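Fullen Campaign Merchandise Listings
Data card and README
Version 3, June 2025

Summary

Fullen is a text dataset of product listings from the online shops of candidates, party committees and ballot measure groups in the United States. Each record holds the wording of one listing as it stood on the day it was collected, together with any later wording of the same listing. The dataset was built to study how printed and embroidered slogans are described, corrected and withdrawn.

Fullen contains text only. Product photos from the shops are not included and can't be requested.

Maintainer: Ilona Farkas
Annotation lead: Ljubica Softić
Collection software: Werudon
Text cleaning: Antoniuk

What is in the download

listings.jsonl – one listing per line, first captured wording
revisions.jsonl – later wordings, linked to the first by listing_id
notices.jsonl – correction and refund notices posted by the shops
shops.csv – one row per shop, with office sought and election cycle
labels.csv – annotator labels for the annotated subset
CHANGES.txt – version history

All files are UTF-8. Line endings are LF. Empty fields are written as null in the JSON files and left blank in the CSV files. Earlier versions used the string "none" in labels.csv, and scripts written for them will need a small change.

Fields in listings.jsonl

listing_id: string, stable across versions
shop_id: string, matches shops.csv
title: string, as shown at the top of the listing
body: string, cleaned with Antoniuk
item_type: one of the item types described below
slogan_text: string or null, the wording printed on the item according to the listing
occasion: string or null, such as a holiday, a debate or a primary
price_usd: number or null
origin_claim: string or null, any statement on where the item was made
capture_month: string, year and month

The slogan_text field comes from the listing and nothing else. If the shop typed the slogan one way and printed it another way, Fullen records what the shop typed. Users who want to study the items themselves need another source.

Item types

There are 9 item types: hat, shirt, sign, sticker, pin, drinkware, bag, phone accessory and other. Hats and shirts make up most of the data. Type was assigned by rule from the title and then checked by hand where the rule gave two answers. A listing that sells several things together gets the type of the first thing named, and its bundle flag is set in labels.csv.

Phone accessories were filed under "other" until version 3. They have their own type now, as the wording is often shortened or broken across lines to clear the camera openings, and this made them a steady source of false matches in the revision task.

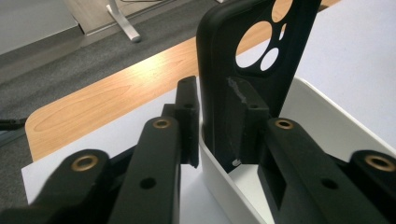
Black phone case with round camera openings, standing in a white box.

Collection

Werudon visited each shop in the seed list once per collection round. The seed list was put together from candidate websites for federal and statewide offices, followed by a smaller sample of mayoral races. A shop was kept if it had a public page for each product and did not require an account to read them.

Collection followed each site's robots file. The delay between requests to the same host was 3 seconds. Pages that failed were tried again at the end of the round and then dropped. No shopping carts, order forms or customer reviews were collected.

A listing was treated as revised when its cleaned title or body differed from the last stored wording after case and spacing were made uniform. Price changes alone do not create a revision. The rule is strict, so a single added comma will produce a new row in revisions.jsonl. Filter on edit_size if that is too fine for your purpose.

Shops that closed after an election remain in the data up to their last capture. Some of these addresses were later taken over by unrelated sellers. Captures after a change of ownership were removed when we caught them – please report any that remain.

Annotation

The annotated subset has 500 listings, drawn at random within item type. Two annotators labeled each listing on their own and then met to settle differences. Ljubica Softić made the final call on the cases they could not settle. Both first-pass labels are kept in labels.csv next to the settled one.

Labels cover the following:

error_kind – spelling, wrong date, wrong place name, wrong symbol for the occasion, wrong office, other, or no error
error_source – listing text, notice text, or both
response – no change, silent edit, public notice, withdrawn
tone – plain, joking, attacking, commemorative

"Wrong symbol for the occasion" is used only when the listing names both the symbol and the occasion. Annotators were told not to judge symbols from memory of news coverage. Agreement was lowest on tone, mainly between plain and commemorative, and the tone label should not be used as a test target without a second look.

Splits

Train and test splits are made by shop. All listings from one shop fall on the same side. The test split of the annotated subset has 300 fewer listings than the train split. Do not make a new random split by listing: many shops reuse the same body text across colors and sizes, and a random split leaks it.
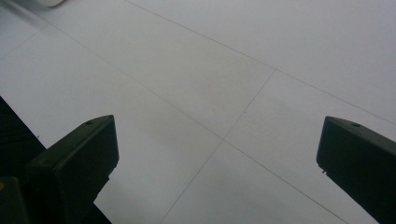

Pale gray tiled floor from above.

Known problems

Party balance was not enforced. Larger campaigns list more products and edit them more often, so raw counts of revisions say more about shop size than about care in proofreading. Use rates per listing, and report results by shop as well as overall.

Spanish-language listings are present but were cleaned with rules written for English. Accented letters survive; some hyphenated compounds do not.

The occasion field is thin for primaries. Shops often name the state and leave the event out, and we did not fill the gap.

Listings added and removed between two rounds are missing entirely. This affects short-run items the most, including those put up the night of a debate.

The August round has a gap. Werudon stopped partway through the sticker pages, and those shops were not revisited until the next round. Affected rows carry gap = true.

Uses

Suitable uses include edit classification, studies of campaign retail language, and retrieval work on near-duplicate product text. The data should not be used to rank candidates or parties by accuracy, or to infer anything about buyers. It has no information on sales.

Related data

Skurlow is a separate set of yard sign texts with a similar layout. The two share shop_id values where the same campaign appears in both. They do not share listing_id values, and item types are coded differently.

Removal requests and corrections

Open an issue with the listing_id and the reason. Corrections to labels go into the next version. Removals are made in the current version, and the checksum file is rebuilt the same day.

License

Labels, shops.csv and documentation: CC BY 4.0. Listing and notice text remains with the shops that published it and is supplied for research only.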